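Kit wash gallery – end of season sort-out
Posted 7 Nov 2020 by Qianru Song

Hello all! I promised I'd put something up once the kit was out of the bags, so here goes. Drerov 2nds finished their last match before the break and I've ended up with the lot at my house (my own fault, I put my hand up in April and never put it down again).
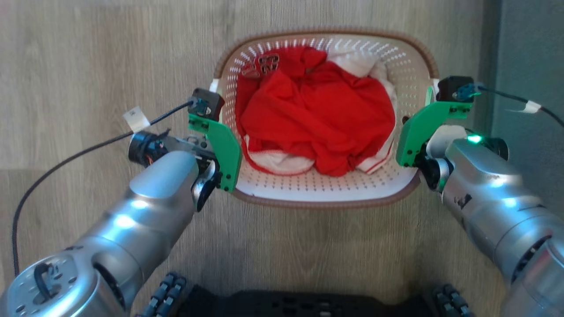

Red and whites in the laundry basket, with one of the big red tops doing its best to hide everything else.

I do love that red. It has a bit of a shine to it when the light catches the creases, and it's lovely thin stuff, so it dries on the airer overnight even at this time of year. The numbers are the weak spot – please, please turn your shirt inside out before it goes in your bag, as the print on the older ones is starting to crack and Brelico want a silly amount to redo them.

For anyone taking a turn after the break, I do reds on their own at 30, whites separately, no softener, and never the tumble dryer. I learned the pink shorts lesson at Sonham and I'm not going through that again! Mud gets knocked off outside first, then a cold soak in the bath if it's bad.

Still missing: one pair of white shorts (medium) and the spare keeper's gloves. Have a look in your car boots, would you? I've also got a grey hoodie with a broken zip and a single shin pad that came home with the kit, so shout if they're yours.

More photos to follow when it's all ironed and folded – well, folded anyway.

Qianru x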